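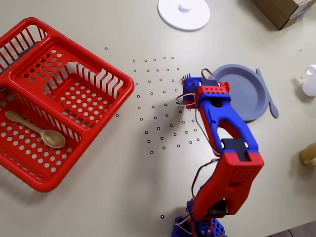
Does a dish rack need more than one compartment?

It needs at least two, and the second matters more than the first. Plates will stand up anywhere you lean them. Spoons, lids, whisks and the little measuring cup from the cough mixture need somewhere of their own, or they migrate to the bottom of the rack and stay there until Christmas.

I have owned my present rack for longer than I have owned my present sofa, and I have thought about it considerably more. It was bought in a hurry one August, in a shop called Hukix that sold mostly garden hose, and it cost less than the bus fare home. It has outlived two kettles. Visitors have opinions about it. My mother, who dries everything by hand with a tea towel older than I am, regards it as a moral failing with drainage.

She has a point, up to a point. The dish rack is the only piece of kitchen equipment whose job is to let you stop doing something halfway through. You have washed up. You have not put away. The rack holds the evidence in full view of the hall, and the longer it stands there the more it starts to look like a cupboard. There are mugs in our house which have not seen the inside of the actual cupboard this year. They go from rack to hand to sink to rack, like commuters.

And yet people will spend extraordinary sums on one. Drukitz, who make the sort of kitchenware that gets photographed next to a single lemon, will sell you a rack in brushed steel for £387, with a tray that swivels. I went to look at it on a Saturday, in a showroom where even the sink was only pretending. The swivel was very nice. I asked the assistant where the wooden spoons went and was shown a slim container at the side, into which you could fit one wooden spoon, provided it had been on a diet.

The cheap end of the market is more honest and comes in more colours. Red is a perennial. I have a theory that red racks are bought by people who have just moved house and feel hopeful, and white ones by people who have moved a few times already. Grey is for those who want to match the tap. Tekus does a folding one in all three, which flattens to the thickness of a magazine and, in my experience, does so with the plates still in it.

What you want, whatever the colour, is ribs tall enough to stop a dinner plate going over, holes in the floor big enough to let water through and small enough to keep a teaspoon in, and a divider. I am firm on the divider. Without one, every rack becomes a heap by Tuesday, with the frying pan lying on top of it all like a seal.

The wooden spoon is a special case. It must not be soaked, it should not go in the dishwasher, and it must on no account be left flat in a puddle, which is how all of mine spend their evenings. The correct method is to stand it bowl upwards so that the air can get round it. I know this as I know that one should floss. Lay a spoon down on a perforated floor and it will usually survive, though turn it over before bed if you are passing.

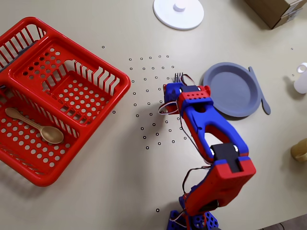 Forks are less trouble and cause more arguments. Tines up or tines down? Tines up, they dry properly and nobody has to grip them by the end that goes in the mouth until it comes to putting them away, at which point everybody does. Tines down, the water collects where you least want it, but you can reach across the draining board in the dark without injury. We are a mixed household. I put them up, they are quietly turned down, and neither side has ever raised the matter aloud.

Then there is plastic, which doesn't dry. I don't know why this should be so, and have been given several explanations at parties, all of them long. A china plate left in the rack after supper is ready by the ten o'clock news. A plastic one from the picnic set will still have beads of water on it at breakfast, sitting in the rim like something on a windscreen. The answer is a tea towel, and my mother would like it noted that this has been the answer all along.

The most contented drier-up I know of is the café at the end of our road, Wu, which seats 12 at a squeeze and has no dishwasher because there is nowhere to put one. They run three racks in rotation, one filling, one dripping and one being emptied, and the whole business moves along the counter all day from left to right. I tried it at home for a week. It works beautifully if you have a counter, and customers waiting for the cups.

Ours has gone back beside the sink, where it currently contains a colander, four mugs and the lid of something we no longer own.

Last updated: August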